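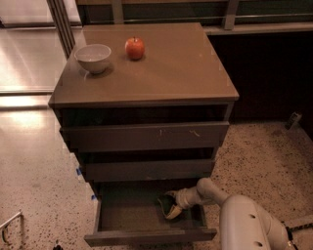 I've had the Imeck diver on my wrist for a month now, and I keep forgetting to give it back. It's 38... no, let me check the sheet — 28 hours of power reserve, which is stingy, and it had stopped dead both times I left it off for a weekend. But oh, that dial! A deep smoky green that goes nearly black indoors.
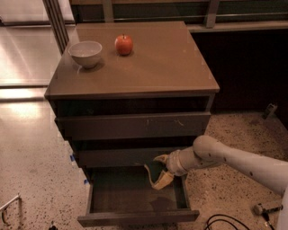 A bowl and an apple on top, bottom drawer open.

The Grulow costs 800 pounds less and keeps better time (mine gained 4 seconds a day), though the bracelet pulled every hair on my arm. I swapped it for a rubber strap from Brornberg and we've got on fine ever since. I'd still buy the Imeck, mind you.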